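# Work and Study Notices from Tromness

March 9, 2022
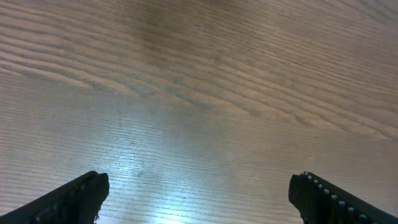

## Evening course assistants wanted at the Kuusk learning center

The Kuusk learning center in Tromness is looking for three course assistants for its evening program. The job is part-time, 20 hours in a week, and it is paid. I have received many questions about it since January, when the center first said that it will open new groups, so I put all the information in one place.

The assistants will help the teachers in groups for adults who want to finish their school education. The subjects are mathematics, written language and basic computer use. You do not have to be a trained teacher. You need a finished secondary school and enough patience to explain the same thing again in other words. Experience with adult learners is a plus, but the center gives a short training before the first lesson, and the training hours are paid like the other hours.

### What the work includes

- preparing the room and copying the exercises before the group arrives
- sitting with learners who need more time for a task
- writing down attendance and sending it to the office the same evening
- helping with the registration of new learners at the start of each term

The lessons finish late. Please look at the bus schedule before you apply, especially if you live on the Drirside side of town — the last bus does not wait, and the center cannot pay for a taxi.

### How to apply

Send a letter of one page and your CV. In the letter, write which subject you prefer and on which evenings you are free. Copies of certificates are not needed at the first step. If you are invited to an interview, you bring the originals with you and the office will look at them there.

You can give the papers in at the front desk or put them in the mailbox beside the main door. Please write "Evening program" on the envelope. Last year two letters went to the wrong department and were found too late, and this was a pity for the people who wrote them.

The interviews are short and there is no written test. The contract is for 6 months and can be made longer if the groups continue.

## Small grant for course fees

The Somitz fund again takes applications from residents who want to pay for a vocational course. The highest sum for one person is 2000, and it goes directly to the school, so you do not receive it in your own account. You must have a written offer of a place before you apply. The fund does not cover books, travel or exam fees.

People who received the grant before may apply again, but first-time applicants are considered first. The form is available at the library desk and also at the Kuusk office. Fill in both sides — the signature is on the back, and a form without it is returned by mail.

If some part of these notices is not clear, leave me a message at the library desk and I will try to answer in the next issue.

Vaida Lapiņa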